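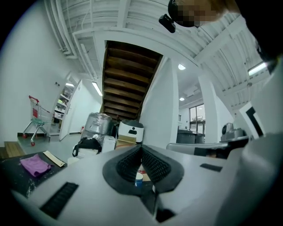 Attachment 1: tabletop with purple cloth, trolley behind

Ticket 605 – Online order totals do not match till totals
Opened by: Ekrem Karabulut, Trendberg
Product: Sotar stock and sales, with Nalik connector
Priority: Medium (I asked for High)
Status: Reopened

Original report, 08:40
The sales summary in Sotar is short against what the tills say. Yesterday it was short by £50. The shop floor figure is right, I have checked it against the card machine slips and the cash bag. The missing money is all from web orders collected in the shop. Your help page says the two systems "stay in step at all times". They do not.

Support reply, 09:25
Thank you for getting in touch. Please clear your browser cache, log out and log back in, then run the summary again.

Ekrem Karabulut, 09:50
Done. Same figure. I did not expect a browser to be hiding £50 from the database, but it is done, so please cross it off. I have also tried it on the back office laptop, which had never been logged in to Sotar before this morning, and got the same total to the penny.

Support reply, 11:10
This may be a time zone setting. Could you check Settings, then Region, and confirm that it says London?

Ekrem Karabulut, 11:20
It says London. It has said London since we set it up. The missing orders were collected in the middle of the afternoon, so even if the clock were an hour out they would still land on the same day. I can't see how this would be a time zone fault unless you think we are in Fiji.

What I have found, by going through the list by hand, is that every missing order was changed at the counter. The customer came to collect, swapped a size or added something, and the assistant edited the order before taking payment. Orders collected as placed are all there.

Support reply, 13:45
We have passed this to Niazi, who look after the Nalik connector. They suggest updating to the newest version, which includes "general improvements to syncing".

Ekrem Karabulut, 14:30
Updated. I will believe in general improvements when I see one. Test results below, all done on the counter terminal with the shop quiet.

Test A: web order, collected with no change. Shows in summary.
Test B: web order, one item swapped for another at the same price. Missing.
Test C: web order, one item added. Missing.
Test D: web order, edited, then saved twice before payment. Shows in summary.

Test D is the interesting one. The second save seems to push it through. I ran it 3 times and got the same result each time. That is hardly proof, but it is more than the cache theory had going for it. 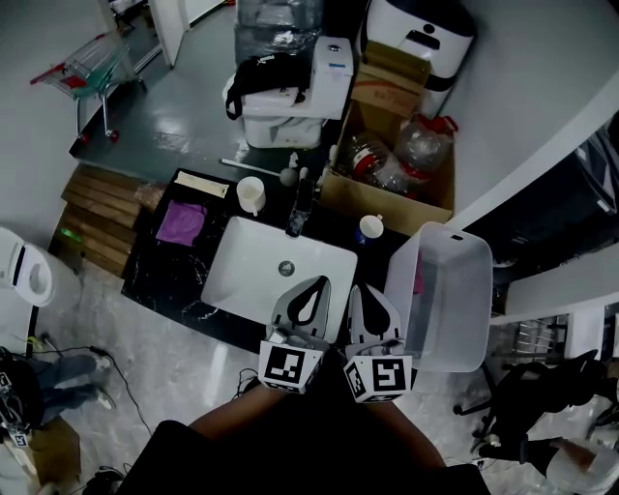

Attachment 2: black worktop with white sink, clear plastic bin on its side

Support reply, 15:55
Thank you, this is very helpful. Niazi have been able to repeat tests B and D. An edited order is given a new reference, and the connector goes on looking for the old one until a second save. A fix is planned for December. For now, please save edited orders twice. We will mark this ticket as resolved.

Ekrem Karabulut, 16:05
Please don't. A workaround that depends on every Saturday assistant remembering to press a button twice is a thing we are doing for you, and the fault is still there. I have reopened it.

I would like written answers to the following:
Will the orders already missing be put back, or do I have to re-save each one myself?
If I re-save an old order, does it go in on the day it was sold or on today's date? The help page says nothing on this.
Does the stock count have the same problem? Going by the shelves, I suspect it does.

Support reply, 16:50
Old orders can be re-saved and will keep their original sale date. We are checking the stock question with Niazi.

Ekrem Karabulut, 17:15
Re-saved 2 old orders to see. One kept its date. The other went in as today, and the only difference I can find is that it was part paid with a gift card. So that answer is half right. I am leaving the rest alone until somebody has looked at gift cards, and I would still like this moved to High.

Status changed by support, 17:30: Reopened, awaiting Niazi. Priority: Medium.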